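What the new cell changed on our bench

8 May 2019

I have worked at Collik for long enough to remember when every pin we shipped was placed by hand. We make small fixture kits for labs, mostly trays, boxes and locating pins. The kit line had five people on it when I started, and I was one of them. I run the planning side of it now, so this post is partly about my own old job.

In January we began moving the pin work to a pair of robot arms. The software is called Tudico and the firm that set it up for us is Furtado. I won't go into what it cost. The owners had been talking about it for two years and the order from Nilter settled it. They wanted 690 kits a month and we could do 500 without overtime.

The part people ask me about first is layoffs. There were none. One person retired, and her spot on the line was not filled. I think that should be said plainly, because a job that is not filled is still a job that went away. The other four are still here, but what they do all day is different.

Placing pins by hand is dull work and it hurts after a while. You hold a thin rod between finger and thumb, bring it over the box, set it down, and reach for the next one. My right thumb still clicks from it. On the other hand, you could talk while you did it. We knew all about each other's kids and cars. The people who look after the cell now work at screens, with headphones on, and the room is a lot quieter. Two of them like that and two of them don't.

Nisha Bajpai had the best hands on the line. She could tell a bad pin by how it rolled in her fingers. She now plans the moves for the arms in the simulator, and she was sent on a course for it, with pay. Her first weeks were rough. She told me she went home more tired than she ever had from the bench, and she had not lifted a thing all day. By March she was correcting the Furtado people on where the box ought to go.

Most of the planning is about things we never had to put into words. How far from the box should a pin stand? Which side do you come in from? What does the wrist do so it doesn't knock the rim? On the bench you just did it. Now somebody has to decide, try it on the simulated table, and change it if the fingers come in wrong. Nisha keeps her notes in a paper notebook and I have asked her to type them up. If she left tomorrow we would be in trouble — more trouble than when it was all handwork and any of us could cover. 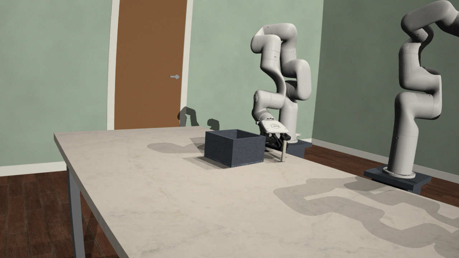
One of the simulator layouts, with the pin standing beside the box and the gripper right next to it.

The pay question is not finished. The planning work was put one grade up from the bench, and the people who load and check got the same grade they had before. They are also expected to know what to do when the cell stops, and I think that is worth something. I have said so in two meetings and will say it again at the next one.

The other change is breaks. The old line stopped for everyone at the same time. The cell doesn't stop, so breaks are staggered and people eat alone more than they used to. We have asked for one shared lunch a week with the cell paused for it, which would cost about 100 pins. The answer so far is that they will look at it.

I'll write again once the second cell is ordered. Nisha has already asked to be in the room when the table height gets picked.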